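Home Browse Topics Robotics Student projects Recent changes
Print this article | E-mail this article
Shares: 19 Comments: 7

Vunach Folding Challenge

The Vunach Folding Challenge is a student robotics project in which teams try to teach a machine to fold and put away household clothing. It began as a one-semester class exercise at the Matei technical school and later became a club with its own yearly contest, held in June. Supporters describe it as a practical introduction to robot learning. How much it has shown about folding, as opposed to collecting data about folding, is disputed.

Format

Each team records people doing a chore with hand-held grippers, then trains a control program on the recordings. The program is run on an arm that the school shares among all the teams. A run is scored out of 100, with points for a finished fold, for the time taken and for leaving the garment right side up. A judge may stop a run at any point, and most runs in the early contests were stopped.

Garments are sorted into classes. Towels and T-shirts make up the first class, pants and shirts the second, and padded outerwear the third. The third class is optional. Few teams enter it, and those that do have usually scored below their own results with towels.

Recording

The club's records list 2522 demonstrations, a number often repeated in its announcements. It should be read with care. The total covers all three classes and includes false starts, repeated takes and sessions later dropped from training. The club has not published a count of the demonstrations it kept.

Recording is done in homes, on beds, tables and sofas. The rules ask for no special lighting or backdrop. Organizers say that this variety makes the trained program sturdier, but no contest so far has compared it with a program trained in a single plain room.
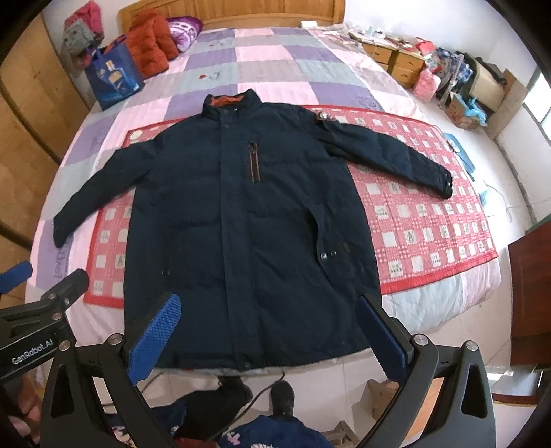
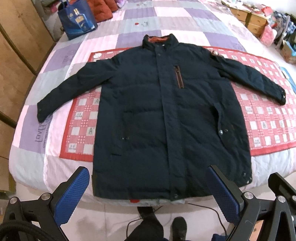 Padded jacket from the third class, laid out front side up on a checked cover.

A former entrant writing in the club newsletter argued that outerwear should be dropped from the contest altogether, on the grounds that teams spend most of their semester on sleeves and learn little about the software. The same letter called the scoring "generous to anything that ends up roughly square." The organizers replied that the class would stay and that the scoring would be looked at again. The scoring sheet has not changed.

Results

The best published score in the first class is 100, reached on a hand towel. No full score has been recorded in the third. Claims that a Vunach program can "handle any jacket" appear in promotional material from Clomico, which supplies practice garments to the club, but they rest on one demonstration with a jacket that was also used in training. The contest's own tables do not support the claim.

See also

Bronasum (student sorting contest)
Matei technical school
Robot learning in the classroom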